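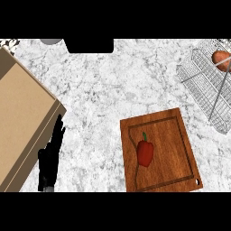

¿De verdad es mármol?

Última actualización: marzo
Categoría: Piedras y minerales > Para leer en casa (8 a 12 años)

Alguien te enseña una encimera blanca con vetas grises y te dice: «es mármol». Puede que sí. También puede que sea granito, cuarzo pegado con resina, cerámica o un plástico con un dibujo muy bien hecho. Decir «es mármol» es fácil. Saberlo cuesta un poco más, y para eso está esta página.

Primero, qué es el mármol. Hace muchísimo tiempo, en el fondo de mares poco profundos, se fueron amontonando conchas, caparazones y barro lleno de cal. Todo aquello se apretó y se convirtió en una roca llamada caliza. Algunas calizas quedaron después enterradas muy hondo, donde hay mucho calor y mucha presión. Allí la roca cambió sin llegar a fundirse: sus granitos crecieron y se engancharon unos con otros. A una roca que ha cambiado así la llamamos metamórfica, y la caliza cambiada de esa manera es el mármol.

Ahora viene lo que a mucha gente no le gusta oír. Has leído seguramente que en el mármol se ven conchas fósiles. Desconfía. Cuando la caliza se transforma en mármol, las conchas casi siempre se borran. Si en el suelo de un banco o de una estación encuentras una espiral preciosa, lo más probable es que pises una caliza pulida. Las tiendas la venden como mármol porque brilla y porque la palabra suena cara. Los geólogos y los vendedores usan el mismo nombre para cosas distintas, y cada uno cree que el otro lo usa mal.

¿Y las vetas? El mármol más puro es blanco. Los grises, verdes y rosados vienen de otras cosas que había mezcladas en la roca: arcilla, óxidos de hierro, un poco de grafito. Esas manchas se estiraron y se doblaron con la presión.

Cómo investigar sin romper nada

Busca dibujos repetidos. Si la misma veta, con la misma curva y el mismo puntito al lado, aparece en dos sitios, sospecha de una máquina de imprimir. Ojo: si no encuentras ninguna repetición, tampoco has demostrado nada. Las imprentas buenas saben disimular.

Mira el canto. En una piedra natural la veta suele seguir por el borde hacia abajo. Si se corta de golpe al llegar a la esquina, mala señal.

Toca y compara. Mucha gente asegura que el mármol «está frío». En realidad, si lleva horas en la misma habitación que una tabla de madera, los dos tienen la misma temperatura. El mármol se lleva el calor de tu mano más deprisa y por eso lo notas más frío. El granito hace algo parecido, y la cerámica también, así que esta prueba sirve para descartar muchos plásticos y poco más.

Queda la prueba del vinagre. El mármol está hecho sobre todo de calcita, y los ácidos la atacan: salen burbujitas diminutas. Funciona, pero deja una mancha mate que no se quita frotando. Nunca la hagas en una encimera, ni siquiera «con una gotita». Pide un trocito suelto en un taller de piedra y prueba con una persona mayor delante. Y recuerda que la caliza también burbujea. Como ves, la prueba famosa tampoco distingue las dos rocas que más se confunden.

La historia de la losa de los Lorente

Estíbaliz Pastor, que escribe esta página, creció oyendo que la mesa de la familia Lorente, sus vecinos, era de mármol y tenía la fecha 1731 grabada por debajo. Un jueves se tumbó en el suelo con una linterna y la fecha estaba allí, efectivamente. Lo que nadie le había contado es que un número grabado en una piedra solo dice que alguien grabó ese número. Pudo hacerse aquel año o mucho después. La piedra, además, es bastante más vieja que cualquier fecha que le pongan. La mesa sigue sin resolverse: los Lorente no dejan acercar el vinagre, y hacen bien.

¿Dura para siempre?

Otra frase de anuncio. La calcita es un mineral blando: en la escala de dureza de Mohs tiene un 3, y el cuarzo, un 7. Un cuchillo de acero puede rayar el mármol. El limón lo deja sin brillo. La lluvia, que siempre es un poquito ácida, va gastando las estatuas y les borra la nariz y los dedos.

Eso no quiere decir que sea una mala piedra. Los escultores la quieren justamente porque se deja tallar. Pero si alguien te promete que una mesa de mármol no se raya ni se mancha, pregúntale cómo lo sabe y espera a ver qué contesta.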